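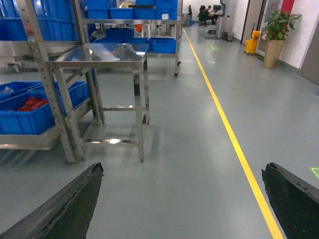
When Grips Let Go: A Report on the Fingertip Fault in Our Crate-Picking Project

Ximena Vergara and Obed Kpodo
Supervisor: Albane Millet

How we got here

We came to Koltirstead expecting to spend our placement on software, and we had a rather lovely plan for it. The robot was to take small parts out of blue crates on the lower shelf of a rack, carry them the short way over to a steel table, and put them down without dropping them. We were going to compare two ways of choosing where to grip. Ximena had even drawn the graphs in advance, with the axes labelled and nothing on them, and pinned them up over her desk (they are still there, and still mostly blank).

What we ended up writing is a report about a fault, and we would like to thank Ohemaa Abugri, who looks after the floor at Koltirstead, for persuading us that this was a perfectly good thing to hand in. She was very patient with two students who kept asking to borrow her hex keys.

The set-up

The gripper has two black fingers with a rubbery covering at the tips, and it closes on a part from both sides. A small camera at the wrist looks out between the fingers, and a second one sits higher up and takes in more of the floor. The control program is called Sindis. It was written by the group before us, and we changed as little of it as we could, partly out of respect and partly because we were a bit frightened of it.

We planned 200 picks, all of the red parts, to be done in four batches of 50. After each batch we meant to stop, save the logs and look over the hardware. We did stop and save the logs each time. The looking over was less thorough than it should have been, and we come back to that further down.

What went wrong

The first batch was a pleasure. There were 14 dropped parts in the second, mostly towards the end of it, and we spent a whole afternoon blaming the lighting. It was a fair enough guess – everything in that aisle is shiny, the table top and the shelf rails and the floor as well, and the ceiling lights turn up as bright patches wherever you look. Obed rewrote the part of the program that deals with glare. He was very pleased with it, and the drops carried on just as before.

In the third batch the gripper began to pull parts sideways as it lifted. One of them caught on the rim of its crate, the arm kept going, and the crate came forward over the lip of the shelf before Ximena reached the stop button. The crate didn't fall, and no one was near it, but it could easily have gone the other way, and we reported it to Ohemaa straight away as a near miss. The fourth batch was never run.

When we finally got down on our knees and looked at the fingers from close up, the dark rubbery stuff at the ends was rough and jagged, as though something had been nibbling it. We had been seeing those tips in the wrist camera all along, at the bottom of every picture, and had simply got used to them.

What we think happened

Our best explanation is that the tips were wearing against the edges of the crates. Sindis lowers the open gripper into a crate before it closes, and when a part lies near the side wall, one finger scrapes down the plastic on the way in. A single scrape does no harm that we could find. Lots of them, always at the same spot on the finger, seem to be another matter.

There was a second cause, and this one is a little embarrassing. The grip force had been set to 60 on the program's own scale during an earlier project with heavier parts, and we had left it alone. Ilídio Carvalho, from the group before us, kindly answered our email and told us he would have turned it well down for anything small. Pressing that hard on worn rubber probably tore it further, and a torn tip holds a part unevenly, which would account for the sideways pull.

We can't fully separate the two causes with the results we have. Albane suggested running fresh tips at both force settings, and we would have loved to, but the replacement set from Godgate arrived too late for us to fit it and start again. 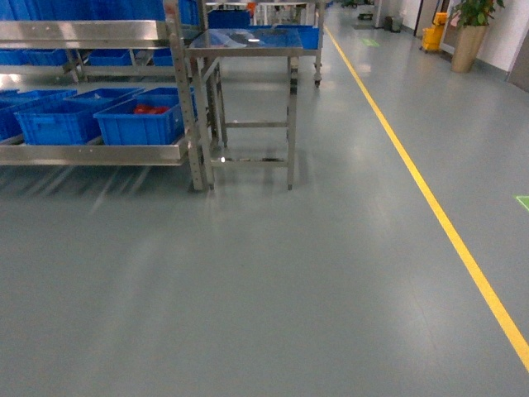 What we changed

The first change was to the way people and robot share the space. Anyone watching a run now stays on the walkway side of the yellow line, and the stop button has a longer lead so that it can be held there. Before this we had wandered in and out as we pleased, usually to pick up something we had dropped ourselves.

The second was a fingertip check, done by hand with the arm switched off, at the start of each batch and again at the end. You run a thumb over both tips and write down what you feel. If there is a tear you can catch with a nail, the batch doesn't go ahead. Ohemaa has put the sheet in the folder with the cleaning rota, where people do look.

Thirdly, Obed added a limit to Sindis so that the arm stops if the sideways pull on the wrist goes over a set value during a lift. We tried it by holding on to a part with a pair of long pliers, and it stopped each time we tried. We haven't tested it with a crate snagged in earnest, and whoever takes over should do that before trusting it.

What is left to do

The new tips need fitting and the whole set of picks needs doing again from the start, with the force turned down. The approach path could also be moved inwards from the crate walls, though parts lying right in the corners would then be out of reach, and we never settled on what to do about those. Gosselin, the older of the two test programs, still has the old force value saved in it, so please change it there as well before you run anything.

The logs are in the shared folder under Ximena's name, along with the glare code, which works very nicely and which somebody may yet find a use for.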